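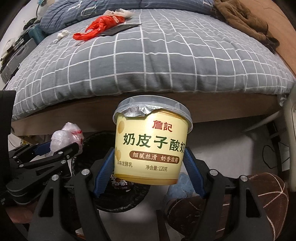
Figure 4.1 A single-serve yogurt cup with a net content of 120 grams.

Chapter 4
Closures, Labels and the First Ten Seconds

My first job in packaging was in Tindberg, at a jam company called Grira, and I spent most of it on lids. Jam was somebody else's department. I got the lids. I had a drawer full of them and a hand-cranked tester for measuring how hard you had to twist before one came loose, and I thought I would be bored out of my mind by October. I stayed for years and I still pick up jars in other people's kitchens to look at the thread.

I'm telling you this so you know where my loyalties are. Plenty of textbooks start with graphics and get to the closure near the end, as if it were plumbing. I'm doing it the other way around. The closure is the part of a package that people touch with intent, and it's the part they write in to complain about (the Grira complaint binder was a thick one, and I wish I could print the whole thing in the appendix).

In Chapter 3 we looked at what a package has to survive before it gets to a store: stacking, vibration, changes in temperature, a forklift driver having a bad morning. Now we follow it home. Somebody sets it down on the counter, works out what it is, finds the place where it opens, and opens it. That stretch is what I call the first ten seconds, though with a badly made blister pack it can run a good deal longer!

Let me give you a case we'll come back to. Grira had a fruit spread named Inga, sold in a squat glass jar with a metal lid. The jar was hard to open, and older customers said so. The obvious fix was to use less torque on the capping line, so the plant at Plullgate turned it down. Complaints about stiff lids dropped. Complaints about leaks went up. Despina Georgiou ran the line then, and she was the one who asked whether anybody had looked at the lid's edge – smooth all the way around, with nothing for a hand to hold on to. We added a knurled band, put the torque back where it had been, and both kinds of complaint went down together. If you remember one thing from Packaging 101, please make it that story. Ease of opening and strength of seal are two separate measurements, and you can often improve one without touching the other.
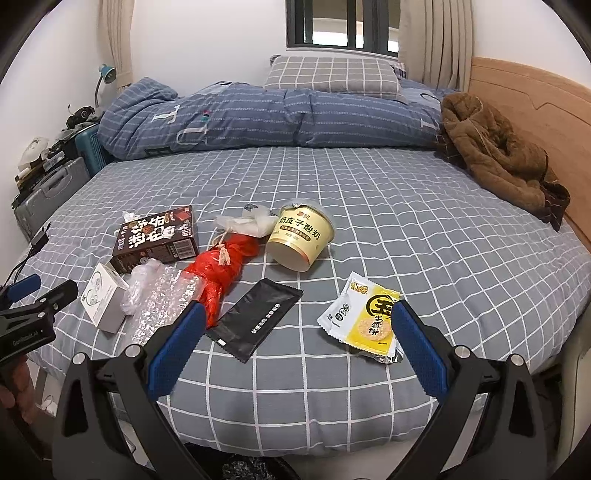

Closures come in families, and I sort them by what happens after the first use. Some are finished once you've opened them: a tear strip, a heat seal, a glued carton flap that rips. Others are made to be closed again, like a screw cap or a zipper pouch. Then there are the improvised ones, which hardly get a mention in the trade books and which I'm very fond of. The red plastic bag in Figure 4.2, twisted long and tied with pale string, belongs to that last family. String costs next to nothing and works on a bag of almost any size. What it can't do is tell you whether the bag has been opened before, and that brings us to tamper evidence in Section 4.2.

Before you read on, go to your kitchen and take out 20 packages. Open and close each one, then write down which family it belongs to and where your fingers went first. Keep the list handy, as you'll need it for the torque exercise.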